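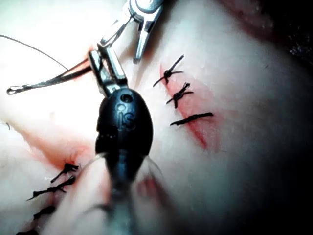 4.2 What a finished knot can and cannot show

Claims made for practice pads and tissue models tend to rest on how the closed wound looks. We doubt that looks are enough. In the Brindomix series, 151 closures were graded by eye, and Lindemann and Zeman gave different grades to 25 of them. Most of the disputes were over tension, which a grader looking from above has to guess at. A knot can sit neatly on the surface and still hold very little underneath.
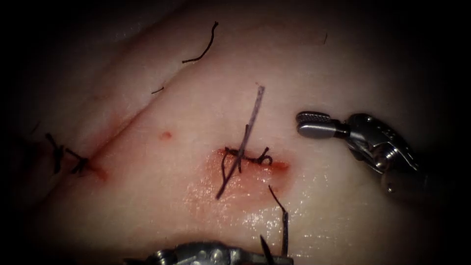
Figure 6. Black suture tied across a small incision, with reddish tissue around it. Two further knots lie to the left.

Tail length was the one feature on which our graders agreed, and we suspect this is because it is easy to see. The Prisar checklist gives it as much weight as spacing, a choice for which we could find no support. Short tails may matter a good deal in a knot that slips. In our pull tests they told us almost nothing, though the sample was small and the tissue varied from one batch to the next.

Loop handling is harder to judge. Magalhães argues that a wide, open loop is a mark of skill. It may be only a habit of the people who taught her group - we saw poor knots come out of fine loops, and the reverse.

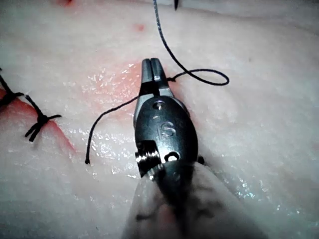

Figure 7. Suture thread held in closed jaws, with a rounded loop to the right and a short tail to the left.

Needle angle has had more attention than the rest, much of it uncritical. Petersen advises entering at a right angle to the surface, and the advice is sensible, but the study behind it compared 5 trainees with no control group. We would not build a grading scale on that.

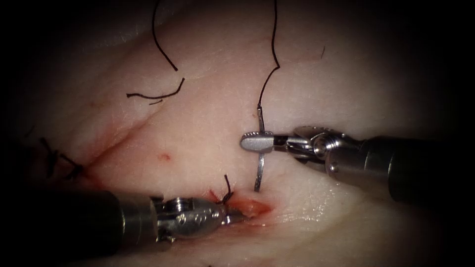 Should grading by eye be dropped, then? We would keep it as a first pass and add a pull test on a share of the closures, chosen before anyone has looked at them. Hinds objects that this wastes good samples. We think the cost is small next to that of a score with no known meaning.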